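Bench notebook, Plindport workshop
May 25, 2022
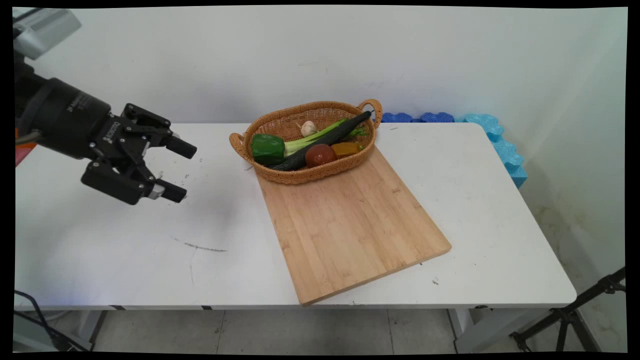 Oil finish trial, second coat

Sanded the four maple test strips back with 320 and wiped them down with a dry cloth. The first coat of Clorkard had raised the grain on strips 2 and 3, the end-grain pieces. Strips 1 and 4 were smooth enough that I only went over them once.

Second coat went on at 9:15. Used 10 ml per strip, rubbed in with a folded cotton rag and left to stand before wiping off. Strip 3 took all of it and still looked dull, so I gave it another 10 ml. That makes strip 3 unfair to compare with the others. Marked it with an X on the back.

The Clurkska wax is supposed to go on over a fully cured coat. The can says one thing and the leaflet says another about how long that takes. I am going with the leaflet, the longer one. Gwilym Price has used the wax on spoons and thinks it stays tacky if you rush it.

Wipe-off

Strip 1: even, slight yellow cast, no streaks.
Strip 2: two darker patches near the saw mark. Probably my sanding.
Strip 3: still thirsty. See above.
Strip 4: best of the lot. Same board as strip 1, so I don't know why it looks better.

Rags hung flat on the outside line. Please do not put them in the bin by the door, even if they feel dry.

Water test

Ran this on last week's offcuts with the one-coat finish. A spoonful of water on each, left for 50 minutes under an upturned glass. Both showed a pale ring. One ring faded by lunch and the other did not. I want the same test on the two-coat strips before deciding anything, and again after wax. Use the same glasses, they are on the shelf over the sink.

Also tried a drop of cold black tea on the spare piece. It left a brown mark that came off with 400 grit and a bit of patience.

Supplies

Clorkard: one full bottle, one nearly finished. Decant the old one first.
Sandpaper: 320 is low. Order a pack of 100 sheets, and 400 if the price is still the same.
Kırmızıgül invoice: they charged us for walnut when we got maple. I wrote to them this morning with the order number, 2,162. Waiting to hear.

Moisture meter is reading high on everything, including the dry reference block. Changed the battery, no difference. Don't trust any numbers from it until it has been checked against the one upstairs. I have crossed out yesterday's readings.

To do

Turn strips over tomorrow and coat the backs.
Label the glasses.
Wax in June, Gwilym to do strips 1 and 2, me the rest.
Find the lid for the small tin.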